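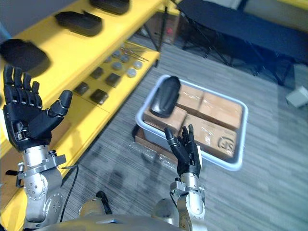 The Fludetbridge Vocabulary Collection is a bilingual word list for adult learners, covering the everyday terms most often requested in beginning and intermediate language courses. Each entry consists of a headword, a plain definition, one sample sentence, and a topic code. Entries under the topic code BODY include the parts of the hand, and terms such as "palm," "thumb," and "wrist" may be taught from any raised, open hand with the four fingers pointing straight up and the thumb angled out to the side. Left and right are treated as separate headwords and are not repeated under each body part.

Contents

The current release contains 1,102 entries in 8 topic files. Of these, 618 entries have been reviewed by two readers. The remaining entries have been reviewed by one reader and carry the value "single" in the review column.

File format

All files are tab-separated text in UTF-8. The first row holds the column names. Empty fields are left blank and should not be read as zero. Sample sentences do not contain tabs or line breaks.

Sources

Headwords were drawn from course materials prepared at Vaher and from the Trinia teaching lists. Definitions were written new for this collection. Sample sentences were limited to present and simple past tense wherever the headword allowed it.
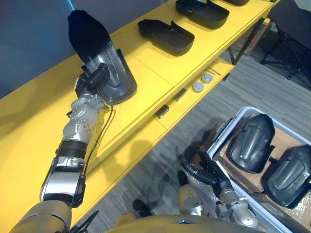

Topic code SHAPE: "curved," "rounded," "flat," "rim," "ridge."

Known limitations

Regional variants are recorded for food and clothing only. Four entries in the SHAPE file share a definition with an entry in the TOOLS file; both copies have been kept so that each file can be used separately. Pronunciation is not included. The list has not been tested with learners under the age of sixteen.

Maintenance

The collection is maintained by Margus Ramanauskas for the Wivus language program. Corrections are gathered through the year and applied in January. Requests should state the file name, the headword, and the proposed wording. Changes to topic codes are listed in the file changes.txt.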